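Giverley Makers Forum > Robots and Automation > Teaching by hand / teleop

Thread: Trouser folding by demonstration, is it worth the hours?

tinsnips_dc
I've been reading the write-ups people keep linking, where you drive two arms by remote control, fold the same thing over and over, and then the policy is supposed to take it from there. I'm not convinced. 2000 demonstrations seems to be the number everyone quotes as a sensible start for clothes, and at the speed I can drive a pair of arms that's a whole winter gone. For trousers! My mum could teach a child to do it in an afternoon.

Has anyone here got past towels and had it work on something with legs? I mean work when it's dropped on the table any old how, not when it's been smoothed out first.

Deirdre Corrigan

ratchet_and_pawl
Towels work. Tea towels work better. Trousers I gave up on. The waistband behaves like one sort of cloth and the legs like another, and mine would get the first fold lovely and then grab both layers on the second.

I used the Kirnitell recorder, if it matters. Fine for logging, dreadful for throwing out bad takes. I ended up with 1412 episodes and wouldn't trust half of them.

cathal_on
I'm at the camouflage stage, as my daughter calls it. Bought a heap of loud patterned stuff from the charity shop on the theory that if the cameras can cope with that they can cope with plain navy. Same basic layout as most of you, two arms on rails, white top, white walls. 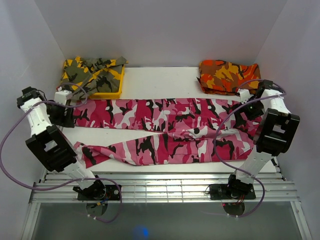

Pink pair on the table, orange one folded at the back, green one in the yellow tray.

The twisted leg opening at the left is what I'd ask you lot about. Do you start the recording with it like that and let the demonstration include sorting it out, or pull it straight by hand first? I've been leaving it. It makes every take longer and my driving looks clumsy, but I can't see what use the robot is if I have to tidy up for it.

Cathal Ó Néill

tinsnips_dc
Leave it, I'd say, but that's my whole complaint. You spend most of the take fiddling with one leg and a few seconds on the fold itself. Then the thing learns to fiddle.

I'd also question the pattern idea. Where the two layers cross in the middle I can hardly find the edge myself, and I know what I'm looking for. If you can't see the edge on your screen you're guessing, and you're teaching it to guess.

genov_fan
Bit harsh. Genov's notes say the opposite, that mixed patterns early on saved them trouble later. And he isn't guessing if he's standing next to the table.

tinsnips_dc
Whose notes? The ones with no failure count in them? I've read them twice and there's a nice video and not one figure for how often it dropped the garment. Show me a table of results on clothes it hasn't met and I'll cheer up.

And standing next to the table makes it worse. You're using your eyes, the robot gets the cameras. If you're going to record, drive off the camera view and nothing else.

cathal_on
That last bit is fair and I hadn't thought of it. I do look over the top of the screen. Quite a lot, to be truthful.

ratchet_and_pawl
Everyone does. Hang a sheet up.

On the twisted leg, I'd split it. Record untangling as one task, folding as another, and label them. When I had both in one take the arms would sometimes go back to tugging at a leg that was already straight. Splitting cured that much, though it never cured the second fold.

moss_lane
Lurker here. Has anyone tried moving the arms by hand instead of the remote set-up? We did it at work on a Lozano arm for stacking boxes and it took 4 goes to get something usable.

ratchet_and_pawl
Boxes don't change shape when you pick them up. With two arms and a floppy garment you'd want three hands, and your own would be in the camera view the whole time. Lovely for boxes though.

genov_fan
For what it's worth I got to 2652 takes on shirts in August and it folds one more often than not. Short sleeves only.

tinsnips_dc
"More often than not" on short sleeves, after 2652 takes. Thank you, that's the most useful post in the thread and I don't think it helps your side.

genov_fan
It's better than yours does, Deirdre.

tinsnips_dc
Mine's still in the box, so yes.

cathal_on
I'm going to try the split labels and the sheet. Same pink pair, bunched up however it lands. If it still grabs both layers on the second fold I'll come back and say so, and I'll put the number of drops in.

ratchet_and_pawl
Check your gripper pads while you're at it. Mine had gone shiny and I blamed the training for ages.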